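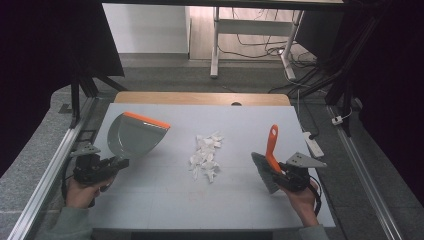

Ticket: Label printer in packing room skips every second label
Opened by: Mihret Adugna
Assigned to: Siebe Geerts
Status: Closed
Opened: Friday, May 25, 2018

Mihret Adugna wrote:
Good morning. The Favix printer in the packing room prints one label correctly, and then it feeds one empty label before the next. We have put in a new roll of 4,000 labels and the fault is the same. The small light blinks orange two times, then stays green. Yesterday evening it worked normally. I restarted the printer and also the computer.

Siebe Geerts wrote:
Thank you for the clear report. Is the new roll from the same supplier as before? Please also tell me which label size is selected in Bolik, under Print Settings.

Mihret Adugna wrote:
The supplier is the same, but the box has another article number. Bolik shows "Continuous". I did not change it – maybe it came with the update.

Siebe Geerts wrote:
"Continuous" is wrong for this roll, it must be "Gap". Please do these steps:
1. Select "Gap" and save.
2. Switch off the printer and open the cover.
3. Clean the gap sensor with a dry, soft brush. Do not use water or spray.
4. Close the cover and hold the feed button for five seconds until calibration starts.
5. Print four test labels. 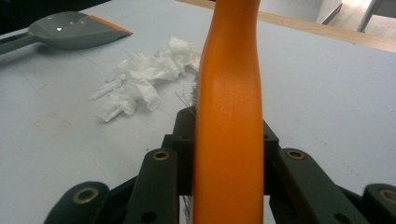
Brush with orange handle and dark grey bristles.

Mihret Adugna wrote:
I did all steps. The four test labels are good, without empty ones between them. But when Nobuhle prints from her computer, the empty label comes back.

Siebe Geerts wrote:
Her computer has its own copy of the setting. Please change it to "Gap" there too. Calibration is not needed again.

Mihret Adugna wrote:
Now it is good from both computers. You can close the ticket. Wubit asks if the setting will change again with the next update.

Siebe Geerts wrote:
I have asked the Bolik support and will write to Wubit directly when they answer. Ticket closed.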